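Grerneo follows city council votes for you, and I'm hooked!

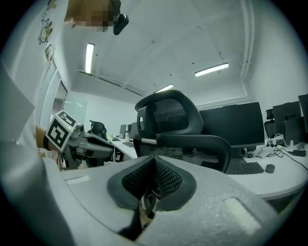 Roll calls show up within minutes of the gavel. I work in an open-plan office, so the alerts stay muted – the evening digest is plenty for me.
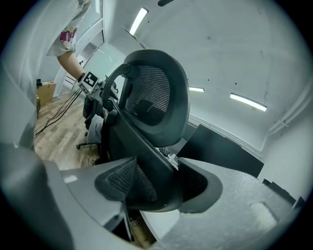 What bugs me

Search! I typed "zoning" and got 3,009 hits with no way to sort them.

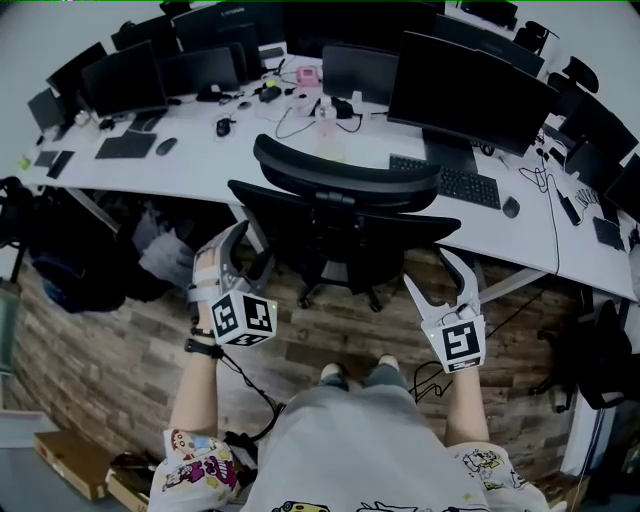 FUNIA, November 22, 2024 – Still paying my $20 a month, and I'd take it over Danzer in any budget season. 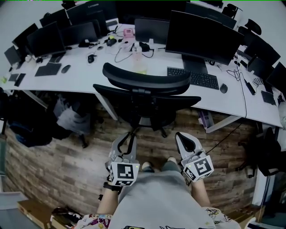
The long white desk at the office.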